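Student Project Report
Course: Materials and Surfaces in the Home, second year
Author: Leire Quintana
Supervisor: Rainer Stüber

Gloss Black Boards as Work Surfaces: Marks, Dust and Glare

1. Background

The shared workroom in our building at Jestville has several kinds of table surface. Most are white, and two years ago a few glossy black boards were bought to lay on top of the white tables. People like how they look when they are clean. The complaint is that they are not clean for long, and that the light coming off them makes it hard to see small things.

My project was to find out whether the complaint is fair. I looked at three questions. How quickly does a black gloss board show dust and marks compared with the white tabletop? Which way of cleaning leaves the fewest streaks? And how much does the glare depend on where the board lies?

2. Method

I used one black board and one white tabletop in the same room. Both were washed at the start with warm water and a drop of dish soap, then dried with a cotton cloth. After that I left them in normal use for 19 days. Every day at 5 p.m. I laid a card with a square window on the same six spots and counted the marks I could see inside the window. A mark was anything visible from standing height: dust, a dried drop, a fingerprint or a scratch.

For the test with objects I used a plain metal cup. It was put down on each surface, turned a quarter turn and lifted, 73 times in all. I chose a cup because people leave cups on these tables all day, and a metal rim is harder on a finish than china.

For the cleaning test I compared a dry microfiber cloth, a damp microfiber cloth followed by a dry one, and a spray called Wendumetti that the building already keeps in the supply closet. I also wanted to try Treltton polish but the order came too late to be included.
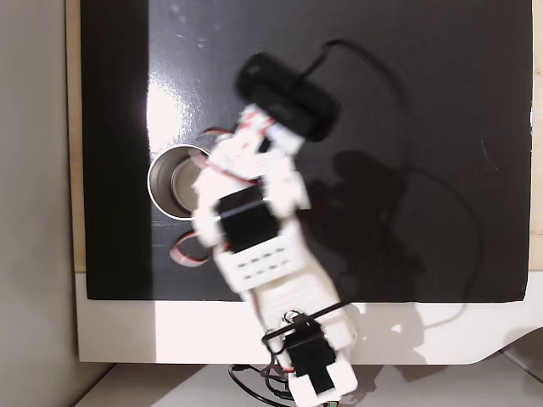
Figure 1. Metal cup on the glossy black board, seen from above. Note the glare at upper left and the small specks near the top.

3. Results

3.1 Dust and marks

Over the whole period I counted 264 marks on the black board and 213 on the white tabletop. I had expected a bigger difference. On the first few days the black board was clearly worse, but the white one caught up when somebody worked on it with pencils on a Sunday, and pencil smears count as marks.

The kind of mark was different. On black it was nearly all dust and dried drops. On white it was pencil, coffee and one line of blue ink that did not come off.

3.2 Cup test

The cup left faint curved lines on the black board. They could be seen only from a low angle with the lamp on, and I could not feel them with a fingernail. On the white tabletop I found no lines at all. It is possible they were there and did not show.

3.3 Cleaning

The dry cloth moved the dust to the edge and left some of it there. It also picked up a grain of something on the second day and made a short scratch, so I stopped using it on that part of the board. The damp cloth followed by a dry one gave the best result. The spray worked about as well on fingerprints but left a haze that needed a second wipe.

3.4 Glare

The bright patch moves with the viewer and with the board. Turning the board a quarter turn made no difference. Sliding it away from the lamp did — moving it one arm's length along the table put the patch outside the working area for a person sitting down. For a person standing it was still there. Small dark parts such as screws were hardest to find on the black surface, and the cup was never hard to find.

4. Problems

The lamp was replaced partway through, and the new one is whiter. I did the glare readings again after that but I could not repeat the early mark counts. Two counts were also done an hour late because the room was locked.

I counted everything by myself. Rainer Stüber pointed out that a second person should have counted the same spots at least once, to see how far apart we were. I agree, and the totals should be read with that in mind.

5. Conclusions and suggestions

The complaint is partly fair. The black board does show dust more, but over a longer time the white table collected almost as many marks and some were permanent. The glare is a real problem for standing work under the lamp.

I suggest the following for the workroom:

Keep one damp and one dry microfiber cloth on a hook by the door.
Shake out the dry cloth before use.
Put the boards at the far end of the table, away from the lamp.
Sort small dark parts on the white surface.

If the project is continued, the next step would be a matte black board with the same cup test and two people counting. The count sheets are in the blue Bravo binder on the shelf in the workroom.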